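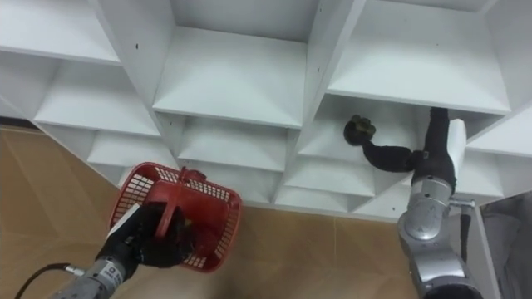
Moving with 2 cats and a record collection — help

Fandside Forums > Home & Moving

onixowl
03/07/2019
ok so we move in 11 days and I have not packed one single record. Probably 2000 of them, no idea, never counted. Movers want everything boxed by the night before. Do I buy real record boxes or just use liquor store ones?? Also do cats ride with me or go to a sitter. Brain is fried.

brinebucket
Liquor boxes are fine, free too. Small ones only. Big box of vinyl = dead back. Pack them standing up, never flat.

steeltoe_jan
Disagree on liquor boxes. Bottoms blow out. Had one go on the stairs, lost a whole run of 70s soul. Buy the real ones.

brinebucket
Tape the bottoms twice. Never lost one in four moves.

steeltoe_jan
lucky

pamplemoose
Cats: sitter, no question. Or shut them in the bathroom with the litter and a sign on the door. Movers leave the front door propped open all day, cat's gone before you've signed anything.

onixowl
bathroom might work. Old place only has the one though and there will be guys here all day

halfpastnoon
Unpacking is where I always lose a week. Pick one spot for the junk that has no home yet — keys, chargers, screws from the bed frame — and don't let it spread. Open cubbies are good for it, white ones like those, and a red plastic basket you carry from room to room and empty at night. I did that last time and had the kitchen done by Sunday. Records go up last, after the shelves are screwed to the wall!!

brinebucket
Records go up FIRST. Otherwise you live with boxes til November.

halfpastnoon
and then you move the shelf and take them all down agian

pamplemoose
anyone used Tranitance for the actual move? Got a quote, seemed low

steeltoe_jan
Used them. On time, but they charged extra for stairs and it wasn't in the quote. Get it in writing. 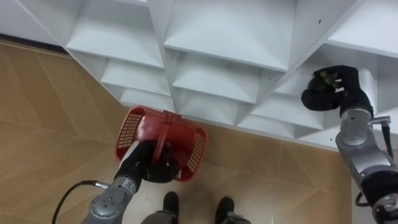

onixowl
Update, going with real boxes for the good stuff and liquor boxes for the rest. Sold on the basket thing too, a red one so I can spot it in the mess. Cats go to my sister's. She doesn't know yet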